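Reviews > Workshop > Grippers and end tools

Cluseda hand-held gripper pads, replacement set

I look after a pair of hand-held grippers that get used on clothing most of the week. The pads are the part that wears, and I bought this set from Pruvanside to replace the old ones.
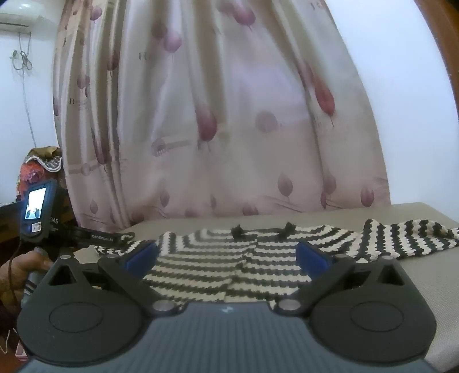 Reading time: 1 min

Fitting is simple. Back the pad screw out, slide the old pad off the end of the finger and push the new one on until it seats. Do both fingers together or the grip pulls to one side. The instructions give 3000 closings between changes. I check mine every 50 and write it on a card.

Knitwear is the hard test. A sweater slides out of a worn pad, and a pad that is too sticky drags the stitches. I set the closing stop one notch wider than the sheet says and left it there.
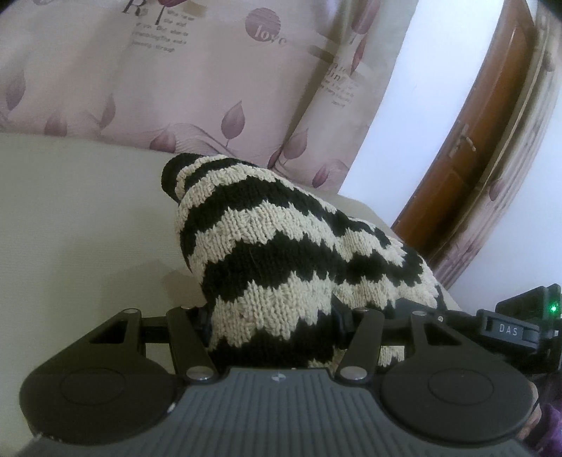 Loose fiber collects at the pivots, so wipe those down when you do the pads. A dry brush is enough. Teodoro Cabrera, who had the job before me, used a drop of oil on the pins and spent a morning getting black marks out of a cream cardigan.

Two complaints. The screws are soft, and I rounded one on the first day. The order also took until May to arrive complete, with one pad missing from the first box. I'd buy the set again, but I'd get spare screws from Marquez at the same time.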